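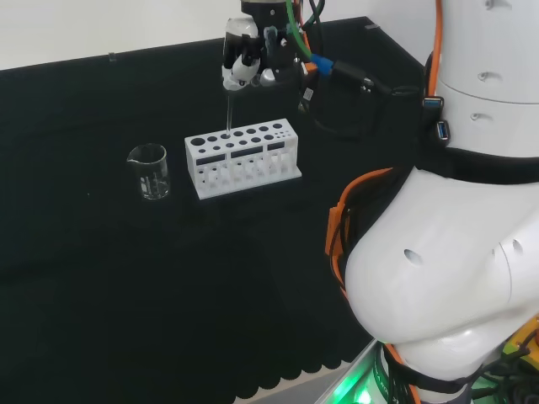

According to Birport, who read the last entry before I had even finished my coffee, we are judging these fingertips by the wrong thing altogether: a gripper that holds hard is easy to find, and what we want is one that lets go nicely. I grumbled a bit (I had spent most of the morning on grip force!) and then went back through the logs, and I have to admit there is something in it.

Home | Notebook | Parts | Log in

July, 4 p.m., Mavum bench

So, gripper trials on the glass rod, continued. Same arm and same white rack as before, with the black cloth down, and the beaker left standing next to the rack because I like having something breakable nearby to keep me careful. The Vukico fingers are still on, with the black tips. I had meant to swap to the Wasilewska set after lunch, but the wrist cables were draped so comfortably for once that I couldn't bring myself to disturb them.

Runs 1381 onward are all rod-over-hole, left side of the rack, coming straight down. What I keep fighting is the tilt. If the fingers close even slightly unevenly the rod leans, and a lean you can hardly see up at the tips is a good deal worse by the time you get down to the rack. Closing in 2 steps helps a lot: first until the tips touch, a short wait, then the rest of the way. It feels slow when you stand there watching it, but I would happily trade the time.

As for letting go, Birport's point stands. The Vukico tips cling. On release the rod tends to follow one finger sideways before it drops, and that little sideways tug is what spoils an otherwise lovely approach. I opened them at a quarter of the speed and it got better, though I wouldn't call it cured.

Wasilewska set next, same rod, same holes, 4 batches if the afternoon allows. Please don't touch the wrist offset in the controller, it reads 3963 and I would like to find it that way. Also we need more of the thin tape.

We use cookies to remember your settings. Accept | Decline

Contact the bench | Back to top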